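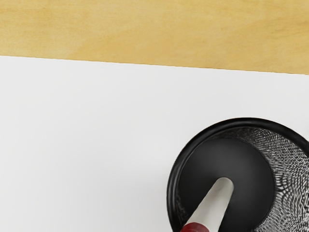 My readers will put up with a good deal from me, but after last month's column on connected treadmills a reply from Rin Hamada came in saying that I had missed the whole point of the things. The point, according to Hamada, is that people who pay every month show up every month, and a treadmill with no subscription is a place to dry sweaters. Take away the bill and you take away the workout.

I have been chewing on that for longer than I'd like, partly because I own a Ronar stationary bike and it currently has a sweater on it.

Let me grant what can be granted. Paying for something does sharpen the mind. I have sat through the second half of some terrible plays on the strength of the ticket price. And I did ride more in the first few months, when the bike cost me 80 dollars every four weeks in what Ronar calls a membership, as though there were a clubhouse. There is no clubhouse. There is a screen, and on the screen there is a man in very clean shoes who tells me that I belong here. I should hope so. It's my bedroom.

But notice what we're being asked to accept. The bike cost 2860 dollars before delivery. For that sum I received a flywheel, a seat designed by someone who sits on other things, and a display that, without the membership, shows me how long I have been pedaling. It won't tell me how fast or how hard. Those numbers exist. The bike knows them, the way a teenager knows who dented the car. It has sensors in the crank that I paid for, measuring the effort of legs that I also maintain at my own expense, and it would be glad to share the results as soon as I enter a card number.

Hamada would say this is motivation. I'd say my father had a rowing machine in the garage that had only a wooden seat and a rope, and it never once withheld anything from him.

The industry's defense, when it bothers to offer one, is that the hardware is sold thin and the money is made on classes. Fine. Classes cost money. Instructors have to eat, though you wouldn't know it from looking at them. I have no quarrel with charging for the man in the clean shoes. If I want to be shouted at by a professional over a remix of a song I used to like, I should pay for it, same as I'd pay at a gym. My quarrel is with charging for the speedometer.

Imagine this anywhere else in the house. Your oven bakes, but the temperature is for members. Your bathroom scale confirms that you are standing on it. I'd write that these are absurd, but I have the uneasy feeling that somebody at a trade show is taking notes.

And then there is the matter of what happens when the company loses interest. A small outfit called Etar used to make a folding rower that people were fond of. I knew a couple of owners. In November they got a cheerful email explaining that the app would be "sunsetting," a word that has never been used about anything good, and that the rowers would continue to function in manual mode. Manual mode meant that the resistance stayed wherever it had last been set. One of those owners had last used it on the hill program. She now owns a rower that is permanently going uphill, and since rivers don't do that, she feels it's cheating her on two counts.

She wasn't paying less attention to her health than the rest of us. She paid every month, just as Hamada recommends. The bill did its job right up to the day it was no longer being sent.

I went looking for somebody doing it differently and found fewer than I'd hoped. Amusis sells a bike with an open data connection, so any tablet you prop on it can read the numbers. It costs 1773 dollars and looks like farm equipment. The Amusis app is optional and, as far as I can tell from a month's trial, not very good. The instructors seem tired. One of them lost count during a set of intervals and said so. I liked him enormously. But the point is that when I stopped paying, the bike went on telling me my speed, and my speed went on being disappointing, and the relationship between us was otherwise unchanged.

At the other end sits Šindelář, whose machines are lovely and who will sell you a "lifetime" plan. I wrote to ask whose lifetime. The answer, which took a while and had plainly passed through a lawyer, was the lifetime of the service. So you may enjoy the service for as long as the service exists. I could offer you the same terms on my sandwich.

What would I want? Nothing very grand. If a sensor is in the box, its reading should belong to whoever bought the box. If the controls on a machine need a company's servers to work, the carton ought to say so, in type as large as the picture of the laughing couple. And when a company closes the app it should leave behind one last update that lets the buttons be buttons. Etar could have done that in an afternoon, I'm told by people who do this for a living, or in a week if there were meetings.

None of this would stop anyone from selling classes. I suspect it would help. I'd be a good deal more inclined to pay the man in the clean shoes if he weren't standing in front of my speedometer.

As for motivation, I ran a test, if one person and a grudge can make a test. I canceled the Ronar membership and kept a log on paper. Over the next stretch I rode a bit less than before, then a bit more, then caught a cold. My total now stands at 220 rides on that bike, almost half of them unsubscribed and, as far as the bike is willing to admit, of no particular speed. I picked up a cheap cadence sensor that straps to the pedal crank and talks to my phone. It duplicates a part already sitting an inch away inside the housing. Every time I clip my shoe in I think of the two of them in there, one chatting away and the other with its lips pressed together.

Hamada may be right about most people. I've met most people, and they do like a deadline and a fee. But anyone who needs a bill to exercise is free to go find one. Gyms will be thrilled to oblige, and some of them will even make you cancel by registered letter. I'd just like the rest of us to be able to buy a bicycle that doesn't go anywhere and be told how quickly we're doing it.

The sweater, for the record, is dry. I'll move it after lunch.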